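The second reader's report reached Gwenaël Bodin on 2026-09-26, and it disliked one sentence. The sentence said that contact force at the plate predicted a failed placement better than anything the cameras recorded. The reader wanted to know how a number could know more than a picture.

Bodin had 1027 placements in the Badberg kitchen and no wish to repeat any of them. She opened the log and sorted it by residual, the gap between the force the model expected and the force the wrist reported. At the top of the column the failures stood together like people who have arrived on the same train.

Lekent had built the model. He had left for Schnyder in November and taken with him the reason for the filter width, which was 20 samples. She had tried other widths. They were all slightly worse, and she resented it.

She put the two views into section 4 and read the page again.

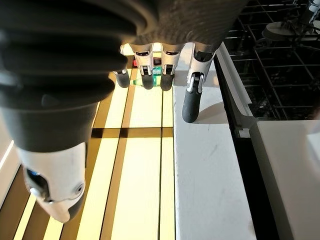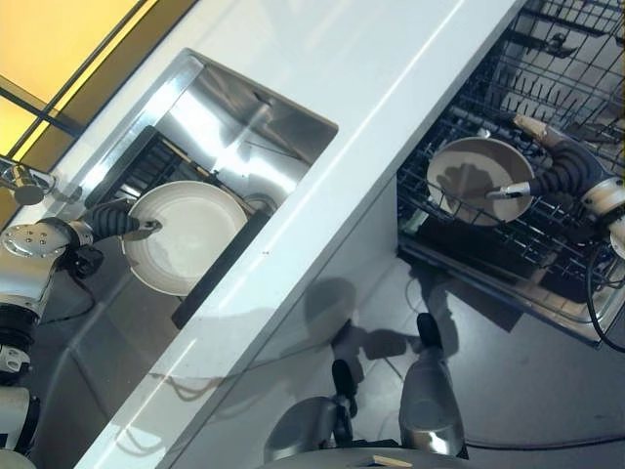
Fig. 2. Dish handling at the open dishwasher: the hand camera (first) and the head camera, with one gripper at the plate in the sink and the other at the plate in the lower rack (second).

The pictures were good. A stranger could look at the second one and say that both plates were being touched. He could not say how hard. She wrote that down for the reader, took out the word "stranger", and put in "observer".

Then she did what she had been putting off — she removed force from the predictor and ran the whole set on vision alone. The fan in the Tradine workstation rose and held its note. She washed her cup, came back, and found the curve already drawn. It lay well under the other one for most of its length. Near the right-hand end, among the slowest placements, the two lines crossed.

She checked the labels. She checked the split. The lines still crossed.

It was a small region, and the reader had not asked about it. Bodin widened the axis until the crossing was plain, saved the plot, and began a new paragraph with the word "However".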